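Wrist camera frames all smeary, does dropping them help or hurt?
Posted in Manipulation & Learning

Raquel Guerreiro
Hi all, hoping someone has been down this road. I'm training a grasping policy from demos on a small arm (our lab calls the setup Vollel) and we've got 277 episodes of tabletop stuff, mostly headphones and odds and ends. My supervisor read a result saying you should filter out motion-blurred wrist frames before training. I tried it and my success rate went down! Not by a hair either.

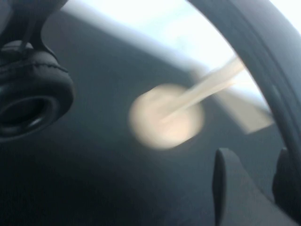 I scored sharpness over the whole image with the usual variance of Laplacian and chucked anything under a cutoff I picked by eye. Two seeds, same story both times. Is the paper wrong, or am I doing something daft? The grey tabletop has next to no texture, if that matters.

Ok-hee Won
I'd look at your metric first. A whole-image score on a plain dark surface comes out low even when the shot is perfectly crisp, so you're probably binning good frames along with the bad. Glare messes with it too. Try scoring patches and keeping the frame if any decent-sized patch is sharp.

The other thing is where the blur falls. In our data (the Mota set, if you've come across it) most of it was in the last bit of the approach, so filtering on blur took out the very part the policy needed to learn. Plot the dropped frames against time in the episode and you'll know in five minutes. We ended up keeping everything and adding synthetic blur to the sharp frames, and that beat filtering on all four of our tasks. Still only our arm and our lighting, so grain of salt.

Abílio Cardoso
Just turn your exposure time down, mate. Fixed mine.

Rui Peixoto
Shorter exposure is fine for new demos but it won't rescue the ones she's already got, and you'll want more light or it gets noisy. Agree with Ok-hee on the plot. Also, two seeds is pretty thin, I'd run a few more before telling your supervisor anything.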